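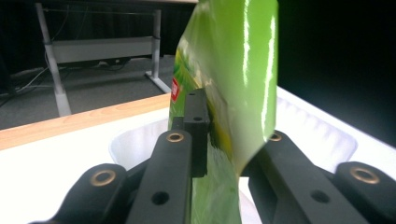

拖了一个多月的零食柜,上星期五晚上终于动手了。

起因特别没出息。我下班回来想吃点咸的,打开柜门,最上面那层哗啦掉下来一堆,其中一包正好砸在我脚背上。不疼,就是很丢脸。Leire 在客厅听见动静,头都没抬,说了一句“你那个柜子迟早要出人命”。行吧,那就收拾。

先说一下我家的情况。两个人住,厨房很小,吊柜只有两格归零食管,剩下的全给锅碗占了。可我这个人逛超市有个毛病,看见袋子亮闪闪的就往车里放,绿的红的都要,回家一塞,塞完就忘。Leire 更夸张,她喜欢囤做面包的东西,酵母、面粉、各种说不清是什么的粉,全用夹子夹着,夹子又总是不够用。于是零食和烘焙原料混在一起住了大半年,谁也找不到谁。

我的第一步是全部搬出来。真的是全部,一包不留,摊在桌上。这一步我强烈建议不要在饿的时候做,我边搬边吃掉了半包虾条,手上全是调料,摸什么都是橙色的,后来还得擦一遍柜门。

摊开以后就开始分。我以前试过按口味分,甜的一堆咸的一堆,结果碰到那种又甜又咸的就卡住了,站在那里想半天。这次干脆按袋子的样子分:能站住的放一起,站不住的放一起。听着很随便,可是收纳盒里最烦人的就是那种鼓鼓囊囊、底下圆圆的袋子,你刚把它扶正,它就往旁边一歪,顺便把邻居也带倒。把它们跟底部平整的袋子分开之后,世界清净了一大半。

盒子用的是塑料的,敞口,没有盖。我以前迷信带盖的,还专门买过一套 Hirnow 的,四边有卡扣,密封条很厚,看着特别专业。用了两个星期就受不了了,想吃一颗话梅要掰四下卡扣,声音又大,半夜偷吃根本不可能。那套现在装的是螺丝和旧电池,倒是很合适。敞口的好处是手一伸就拿到,坏处是落灰,不过我们家的零食没有哪包活得到落灰那天。

说到盒子,再啰嗦一句尺寸。买之前一定要量柜子的深度,别光量宽度!我上次就是只量了宽,兴冲冲抱回来,往里一推,前面露出来一大截,柜门关不上,只好又抱回去退。店里那位 Severino Herrero 先生人很好,什么都没问就给我退了,搞得我更不好意思,又在他那里买了一卷抹布。

装盒的时候我的规矩是大的靠后、小的靠前,高的袋子像书一样竖着放,正面朝外。
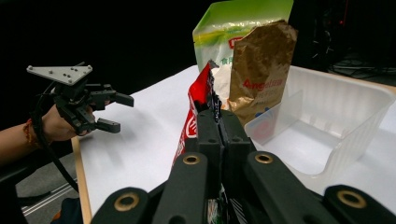
烘焙的那些牛皮纸色的袋子我单独留了一块地方,Leire 说酵母开了封就得放冰箱,没开的可以待在柜子里,这个我听她的,毕竟家里吃的面包都是她做的。她还要求食用的东西跟看起来像食用的东西分清楚,因为我去年把小苏打当成糖粉撒在过草莓上。那盘草莓我到现在都记得,冒泡的。

比较难办的是开过封的半包。夹子不够,我翻遍抽屉只找到两个,还有一个弹簧是松的。后来想起我妈的办法,把袋口往里折两道,再往后一翻,压平,用橡皮筋箍一圈。样子不好看,薯片放到第二天还是脆的。铝膜的袋子折起来会弹,要多压一会儿,软塑料的就很听话。如果袋子已经撕得乱七八糟了,就别折腾了,当场吃掉,这也是一种整理。

过期的也清了一些。有一包 Lurnitz 的海盐饼干,我发誓是上个月买的,一看日期,六月就到期了。还有一袋 Bohumila 旅行回来送我们的杏干,硬得可以敲门。杏干没舍得扔,Leire 拿去泡水煮了果酱,味道居然不错,就是颜色有点吓人。

另外我在柜子最里面找到了一张超市小票,两米长那种,上面的总额我就不说了,说了我妈会打电话来。小票扔掉之前我拍了一张存在手机里,提醒自己下次逛超市先吃饱。效果嘛,周末就破功了,又拎回来三包海苔。

全部弄完花了二十分钟,不算吃虾条的时间。分好的盒子推进去,前面还剩一点空,我放了一小罐花生。贴标签这件事我想了想还是算了,以前贴过,写着“坚果”的盒子里装过袜子,标签对我没有约束力。

有朋友在上一篇下面问,家里有小孩的话零食盒放多高合适。我没有小孩,不敢乱讲,只能说我外甥来的时候,放多高他都能搬椅子。Leandro Sarmiento 留言说他们家是每人一个盒子,吃完自己的就没有了,不准借。我跟 Leire 念了一遍,她立刻说好,我立刻说不好,目前还在谈。

下一篇大概写冷冻层,里面有一坨东西我们俩都不认识,等我先化冻看看。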